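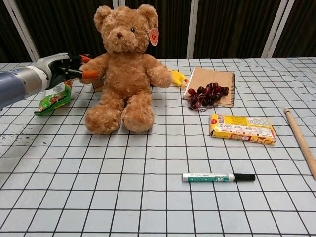

I have kept a bedtime spreadsheet since February, and it has 1,044 rows. Each row is one reading of one picture book to one child, who is three and has firm views on literature. My wife thinks the spreadsheet is a symptom. She may be right, but she isn't the one who can recite all of "Moussa and the Moon Boat" while looking for the car keys.

Moussa is a goat. He wants to go to the moon, his friends have doubts, he goes anyway, and the moon is closed. I've read it 43 times this month. Somewhere past the twentieth reading I started to have questions, mostly for the friends, who helped build the boat and then stood on the shore looking shocked that it floated.

My daughter has no questions. She wants the same words in the same order, and if I skip a page she reaches over and turns it back without a word, like a bank teller returning a bad check.

I used to think the repeating would wear off. My neighbor Tuulikki Pitkänen, who raised four boys, told me her youngest asked for one book about a ferry until he was almost seven. He's an accountant now. She told me this as if it were good news.

So I've tried bringing in new material. The library lets you take out 13 books at a time, and I take 13, and twelve of them go back unopened. The other one was about a badger who learns to share. We got as far as the badger having a sandwich. "No," she said, and that was that for the badger.

Voices are a trap, by the way. In the first week I gave the owl a sort of tired Southern judge voice, because I was rested and thought it would be fun. Now the owl has that voice forever. I've done it with a sore throat. I did it over the phone from an airport gate, at 7:30 in the evening, next to a man eating soup — he moved seats at the part where the owl weeps.

Last night she "read" it to me, holding the book upside down for the first half. She got every word, the pauses too, and she did the judge. Then she told me to go to sleep and took the flashlight with her.

I gave that one its own row.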